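Cahier d'atelier, samedi 23 février 2019

Budget matériel : où on en est

Journée passée presque entièrement sur la liste d'achats, et pour une fois j'y ai pris du plaisir. Le dossier doit partir en mai, donc on a encore le temps de se tromper une fois ou deux. J'écris tout en vrac, corrigez directement dans la marge si vous voyez une bêtise.

Rappel du projet Magalhães pour ceux qui rejoignent en route : un bras fixe au bord de la table, une base à chenilles qui transporte les récipients, et une tâche de tri et de rangement de légumes factices. Le bras prend, la base roule, le bras pose. Tout le reste (éclairage, câbles, vaisselle) doit suivre sans manger l'enveloppe.

Le deuxième bras

C'est le gros poste. J'ai relu le devis Sketarum et celui de Marham l'un à côté de l'autre. Marham est moins cher à l'achat mais facture les servos de rechange à l'unité, avec un délai de 28 jours. Chez Sketarum le lot de rechange est compris. Quand on pense au temps perdu l'automne dernier à attendre une seule pièce de poignet, je penche très nettement pour Sketarum. Et leur notice est bien écrite ! Les couples sont donnés axe par axe, avec les courbes, on sait enfin à quoi s'attendre en bout de course.

À vérifier avant de signer :
- l'entraxe des trous de fixation, pour garder nos équerres
- la longueur du câble fourni, il nous faut du mou derrière la table
- la compatibilité avec l'alimentation actuelle (sinon prévoir une ligne de plus)

La base à chenilles

Très bonne surprise, cette base. Elle tourne sur place sans faire d'histoires et le dessus est assez large pour deux bols. Je propose de ne pas en racheter une complète et de mettre l'argent dans les consommables : un jeu de chenilles, des axes, une batterie supplémentaire. Tasham vend les maillons par sachets de 60, un sachet suffit pour tenir jusqu'à la rentrée.

Il faudra aussi un plateau avec un rebord. Les bols en papier sont parfaits comme récipients (légers, blancs, remplaçables pour presque rien), mais posés tels quels ils n'ont rien pour les retenir au freinage. Un plateau découpé ici, avec deux logements ronds, ne coûtera que la matière. Je peux dessiner ça lundi.

Petit matériel

Enveloppe : 300 euros, à ne pas dépasser. J'y mets les goulottes et les attaches pour les câbles, une seconde lampe de table, du ruban adhésif qui ne laisse pas de colle, et une casserole de plus, en émail mat cette fois. L'inox renvoie les couleurs de tout ce qu'on pose dedans et je voudrais pouvoir comparer les deux finitions dans les mêmes essais.

Pour les légumes, je garde ceux qu'on a. Les formes sont assez différentes pour rendre la prise intéressante : le piment s'amincit vers la pointe, l'aubergine est longue et courbe, la carotte a ses fanes. J'ajouterais volontiers quelque chose de rond, une tomate ou un oignon, car tout est allongé pour l'instant.

Implantation sur la table

La question du jour était de savoir si un deuxième bras tient sans pousser la base dehors. J'ai disposé les éléments pour me faire une idée, maïs dans la casserole, les autres légumes devant à gauche, base chargée de ses bols au fond à droite. 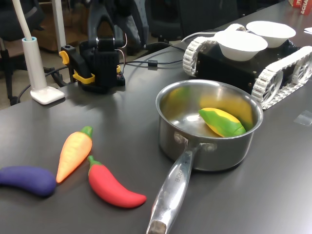
Ce qui reste à trancher

1. Position du deuxième bras. Ma préférence va au côté droit, en face du premier, avec la casserole entre les deux. Il faudrait alors ramener la base vers le milieu et revoir son trajet.

2. Le manche de la casserole. Tourné vers l'avant il occupe la place de l'opérateur, tourné vers le fond il gêne la base. Essayer en biais, ou budgéter un modèle à deux anses courtes.

3. Passage des câbles. Celui du bras court sur la table en direction de la base, à faire passer dessous dès qu'on a les goulottes.

4. Devis Sketarum : demander une version avec et sans la pince, pour voir si la nôtre peut se monter dessus.

Je relance Tasham pour les frais de port et je mets le tableau à jour dans le dossier partagé.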